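Informe de avance — Célula de manipulación Clukel
Proyecto Pulesari, segundo periodo de ejecución
Martes, 6 de enero de 2026
Destinatario: Oficina de Seguimiento, Fundación Dimetti

1. Objeto del informe
El presente documento da cuenta de los trabajos de puesta a punto y mantenimiento de la célula Clukel realizados desde octubre, de conformidad con el plan aprobado. Se informa asimismo de las desviaciones respecto del calendario y de las actuaciones previstas para el siguiente periodo.

2. Mantenimiento del brazo y de la pinza
La revisión de octubre detectó una holgura en el acoplamiento entre la muñeca y la pinza. Se desmontó la brida, se limpiaron las superficies de contacto y se sustituyeron los tornillos de fijación. El montaje se efectuó con llave dinamométrica, según la ficha del fabricante. Las almohadillas de los dedos presentaban desgaste desigual y fueron reemplazadas; el juego retirado se conserva en el almacén de Crichton.

La célula permaneció fuera de servicio 13 días laborables. El plan contemplaba una parada más corta, pero el pedido de almohadillas llegó incompleto y hubo de tramitarse de nuevo. El coste adicional, de 767 euros, se ha imputado a la partida de repuestos y no requiere modificación presupuestaria.

3. Calibración y modelo de simulación
Tras la intervención se repitió la calibración del punto central de la herramienta. Los nuevos valores se trasladaron al modelo de simulación, en el que se comprueban las trayectorias antes de cargarlas en el controlador. Se corrigió también la altura de la mesa en el modelo, que arrastraba un error desde la instalación.

De las 28 trayectorias del catálogo, 18 han sido verificadas con los parámetros actualizados. Las restantes corresponden a maniobras de aproximación a piezas apiladas y exigen revisar la distancia de seguridad de los dedos —tarea ya iniciada—.
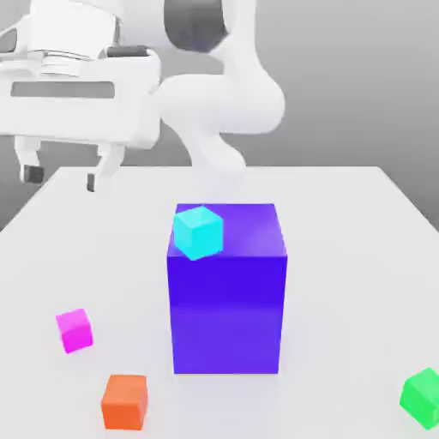 Figura 1. Modelo de simulación de la célula: brazo con la pinza abierta, bloque central con un cubo cian encima y otros tres cubos sobre la mesa.

4. Incidencias abiertas
Sigue pendiente la sustitución del cable de alimentación de la pinza, cuya cubierta muestra rozaduras junto al codo. Entretanto se ha colocado una protección provisional y se inspecciona al inicio de cada turno.

5. Próximas actuaciones
Se prevé concluir la verificación del catálogo, instalar el cable definitivo y entregar a la Fundación el manual de mantenimiento revisado. El justificante de los gastos de repuestos se remitirá por separado con la próxima certificación.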